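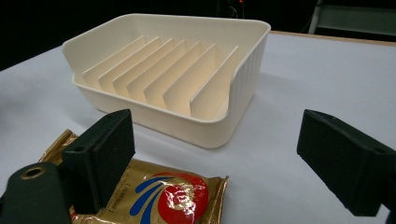

From: Nathalie McKinnon
To: handheld-teaching list
Subject: Re: packets into slotted trays, hand or remote?

Last updated: June

Hello Trilok, hello all,

Trilok Rathore wrote:
> We are starting on the sachet task at Sketham and I have a choice to
> make before I book people's afternoons. Either we drive the arm from
> the remote station as we did for the cups, or we borrow two of the
> hand-held grippers from Colton and do the whole thing by hand. The
> packets are foil and they crumple. The tray has upright dividers, so
> the packet has to go in on its edge. Has anyone done both, and would
> you do it the same way again? Also, how many goes did you need before
> it was worth training on anything?

I've been meaning to write this up for months, so thank you for giving me the push, and do forgive the length. We did both at Laslow last winter, with very nearly the same job, and I would go by hand again without much hesitation.

The remote station gave us 425 demonstrations in all and I was fond of every one of them, but my goodness they were slow. The trouble is the pick. A foil packet lying flat on a smooth table gives you almost nothing to get hold of, and through the remote controls you can't feel the moment it starts to slide. Solange Beaulieu is far and away our best driver and even she would creep up on it, stop, back off and creep up again. All that dithering goes into the recording, and the arm learned it beautifully. It would hover over a packet like someone choosing a chocolate.

With the hand-held gripper you feel the slide through your wrist and you just deal with it. We got 2,969 goes that way, from four of us, and threw out 359 of them, mostly because somebody had swung the thing round too fast and the tracking had lost its place. (That was usually me. I talk with my hands.)

A few things I'd pass on, in no particular order.

Start with the jaws wide open and the tray already in view, and stay there for a breath before you move. Our early recordings began with the gripper pointing at the floor and the first second or so was no use to anyone.

Pinch the packet by its crimped end if you can. If you grab the middle it folds round the pads and then it won't go between two dividers without a fight.

Turn the tray. We had ours square to the table edge for the first batch and the arm was lost as soon as somebody knocked it. Now we set it down at a slant, a different slant every few goes, and move the packet too, sometimes so close that one finger is nearly on top of it at the start. Pale trays on a white top are harder than you'd think, by the way. The slots more or less melt into one another under soft light, and I'd try a lamp from one side before you buy anything cleverer.

Do remember that your wrist can do things the arm can't. Ghislain Ross made us all practise with an elbow tucked in, and we grumbled, but far fewer of the goes had to be thrown away for being out of reach.

As for how many, we saw the first sensible behaviour at a few hundred, and the slotting itself came a good deal later than the picking. I'd keep the remote station for corrections once the arm is running by itself. We added 36 of those at the end, all on packets it had dropped half in and half out of a slot, and they helped more than I'd expected.

Colton's grippers are the ones with the foam pads, I believe. Check the pads before you start, as ours had gone shiny at the tips by the second week and foil skids straight off them. There are spares in the drawer under the Petrenko bench if he hasn't moved everything again.

I'm at my desk most mornings until eleven if you'd rather talk it over, and you'd be very welcome to come and have a go with ours first.

All the best,
Nathalie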